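Workshop notebook – Sanitary Fixtures Room
July, entry opened 9:40 am
Entered by Sihan Li

Purpose of entry: to record the state of the fixtures room following delivery of the new stock, to set down the cleaning procedure as it now stands, and to list matters still open before the Lolton course begins.

1. Delivery and unpacking

The Jostmont consignment was received at the loading door and brought through on the flat trolley. The paperwork agreed with the order except for the colour code, which was given in the supplier's old style. I have written the new code beside it in pencil and initialled the change. Colleagues entering later deliveries are asked to do the same and not to correct the printed line itself.

Packing material is to go back into the cartons it came out of until the fixtures have been inspected. Last term a set of seat hinges was thrown out with the paper, and the replacement set took most of a month to arrive. Cartons may be flattened once the inspection line in the register has been signed.

One carton had a softened corner. The contents were checked and no chips were found. The corner has been noted in the register in case of a later claim.

2. Position of the fixtures

The fixtures remain unplumbed and are used for cleaning and seat-fitting practice only. They are kept in a line along the wall so that trainees can work at neighbouring units and compare results. The previous arrangement, with units placed back to back in the centre of the room, made it difficult to reach behind the tanks and has been abandoned.

Clearance to the wall: the Hondard instruction sheet gives 50 mm as the least that should be left behind a tank of the ordinary type when it is stored upright. I have used that figure throughout. It is enough to pass a folded cloth down behind the tank, though a brush will not fit. For the wall-side faces we shall continue to use the cloth.

3. Cleaning procedure, current version

The procedure was last revised before the Lolton course was agreed, and several steps had been changed by habit without being written down. The following replaces page 307 of the bound notebook. Please strike that page through and write the date of this entry in the margin.

Put on gloves. Open the window or set the fan to low.

Raise the lid, then the seat, and leave both up until the bowl is finished.

Apply the bowl cleaner under the rim, beginning at the back and working round both sides to the front. Leave it to stand while the outside is done.

Wipe the outside from the top down: tank lid, tank front and sides, top of the lid, underside of the lid, seat, underside of the seat, rim, then the pedestal. Fold the cloth to a clean face at each change.

Brush the bowl under the rim first, then the walls, then the outlet. The practice units have no supply, so rinse from the jug and take up the water with the hand pump.

Wipe the floor at the foot of the pedestal last, with the floor cloth only. The floor cloths are kept on their own hook and are washed apart from the others.

Close the seat and lid once the trainer has looked over the work.

The point most often missed is the hinge. Grime collects where the hinge meets the china, and a quick wipe goes over the top of it. A twisted corner of cloth drawn through from one side to the other will usually clear it. If it does not, the seat should be unclipped and cleaned at the sink.

4. Products

Two cleaners are in use for the present. The general cleaner is for outside surfaces and the bowl cleaner is for the bowl alone. They are not to be mixed or used one straight after the other on the same surface. Decanted bottles must carry a written label with the contents and the initials of whoever filled them. An unlabelled bottle was found under the sink this morning and has been emptied and discarded in accordance with the room rules.

The Ye seats require separate mention. Their hinges have a soft coating that dulls when bowl cleaner is left on it. Dulling was visible on the older seat after one term of use. Until we have something in writing from the supplier, use a damp cloth and general cleaner on these hinges, and dry them afterwards.

5. Work carried out, late morning

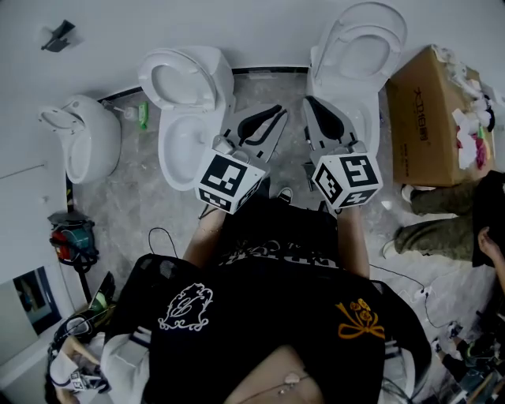

Should the lid be left up or down while the bowl cleaner is standing?

Leave it up. The underside of the lid and the seat are cleaned during the standing time, and closing the lid traps the smell of the product, which then comes up into the face of whoever opens it.

I have added this to the wall card, as the old card was silent on the matter and trainers had been giving different instructions.

Timing was also discussed. The old card allowed 2 minutes for standing, which is shorter than the label on the present bowl cleaner calls for. The card has been changed to read "as on the label". A full clean of one unit, including the floor at the pedestal, is allowed 40 minutes for a trainee in the first session. That is generous, and is meant to be. Speed is not assessed until the final week.

6. Storage and floor

Bottles are to be returned to the shelf at the end of each session. When in use they may stand on the floor against the wall, clear of the walkway. The floor marks easily where cleaner has dripped and dried, and the marks are hard to see until the light is low. Wipe drips as they occur.

The baseboard should be dusted before the floor is mopped. It shows lint badly, particularly after unpacking.

7. Matters open

Seat buffers: one missing from the older Ye seat. Ordered.

Inspection line in the register for the Jostmont cartons: awaiting second signature.

Wall card: final copy to be printed in larger type and laminated. The pencilled version is to stay up meanwhile.

Colour code: write to Jostmont and ask whether the old style will continue on their paperwork.

Jug: the handle is loose – replace before the Lolton course.

Entry closed 12:15 pm. S. Li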